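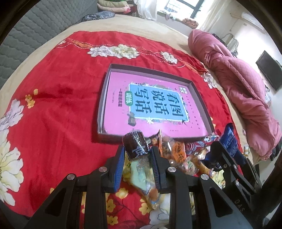
**Bedroom and landing check, Grustness holiday cottage**
Inspected: 2020-02-09
Previous check: November

Mark each line OK, ACTION or N/A. Comments go under the line they belong to. Anything marked ACTION stays on the list until the next check, even if it has been put right in the meantime.

## Heating and electrics

- [x] Panel heater fixed to wall, no movement – OK
- [x] Heater thermostat clicks on and off – OK
- [ ] Heater kept clear of bedding and curtains – ACTION
 The left curtain hangs over the top grille when it is drawn. Shorten it or fit a tie-back. Same comment as November.
- [x] Sockets and switches free of cracks and scorch marks – OK
- [ ] Extension leads – ACTION
 One 3-way lead behind the chest of drawers, feeding the lamp and a fan heater. The fan heater is rated at 2000 W and must go straight into a wall socket. Lead removed and left in the hall cupboard.
- [x] Bedside lamp flex and plug – OK
 Plug opened, 3 A fuse fitted.

## Smoke and carbon monoxide alarms

- [x] Landing smoke alarm sounds on test button – OK
- [x] Bedroom smoke alarm sounds on test button – OK
 Quieter than the landing one but easily heard with the door shut.
- [ ] CO alarm within its replace-by date – ACTION
 Label has worn off and I could not read the date. Treat as expired and replace.

## Windows and doors

- [x] Window opens fully and can be used as a way out – OK
- [ ] Restrictor fitted and working – ACTION
 One screw missing on the hinge side. The hole has stripped, so it needs a longer screw or a plug.
- [x] Cord on roller blind held by a wall cleat – OK
- [x] Bedroom door closes and latches – OK
 Catches slightly on the carpet. Not a fault yet.

## Furniture

- [x] Bed frame, slats and legs – OK
 Bolts at the head end nipped up with an Allen key.
- [x] Fire labels on mattress and armchair – OK
- [ ] Wardrobe fixed to wall – ACTION
 Drotby wardrobe, bracket in place on the right only. Second bracket is still in its bag on the top shelf.
- [x] Chest of drawers fixed to wall – OK

## Landing and stairs

- [x] Handrail firm along its full length – OK
- [ ] Stair carpet – ACTION
 Loose on the third tread down, worst at the nosing. Regrip before the next guests arrive.
- [x] Light works from both switches – OK

## Parts and costs

Alska CO alarm, restrictor screws and carpet gripper to be ordered together. Śliwiński quoted 3240 for replacing the whole stair carpet – too much for one bad tread, so leave it for now and look again in 18 months.

Next check due before the season opens. Bring the long ladder for the loft hatch, which was not inspected this time.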